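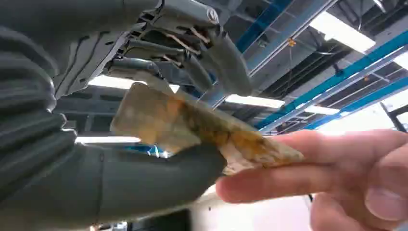
Adska Integrators' Board > End effectors > Tendon hand or parallel gripper for thin, flexible items

gvanags
Posted in July, 14:20
Colleagues at the Drurnport workshop are comparing the Putero tendon-driven hand with the Van Wyk parallel gripper for handing flatbread-type items to a person. Each unit is to complete 500 handovers on the same arm, using the same wrist camera. We would welcome comments on the method before the second unit is fitted.
Gediminas Vanags

linecell_north
Posted 15:05
I would question the choice of a hand at all. A parallel gripper with wide soft pads has fewer joints to maintain. Our own unit reached 4000 cycles before the pads were replaced.

m_harrow
Posted 15:31
With respect, cycle life is a separate matter. Pads hold a thin sheet well, but they release it all at once. Jointed fingers can ease off as the other person takes the weight. Please record grip force at release as well as drops.

linecell_north
Posted 15:48
That depends on the controller. A parallel gripper can also open slowly if the current limit is set properly.

gvanags
Posted 16:10
Both points are noted. Force at release will be logged for each unit, and the current limit will be stated in the results. Torn items will be recorded separately from dropped ones.

tessel19
Posted 16:42
May I ask about the sleeve? In our trials loose fabric near the wrist caught the edge of the sheet. We shortened ours by 4 cm.

gvanags
Posted 17:02
The sleeve will remain as fitted for both units, so that the comparison is fair. Any snagging will be entered in the log.

linecell_north
Posted 17:15
I remain in favour of the pads, but have no objection to the method as amended.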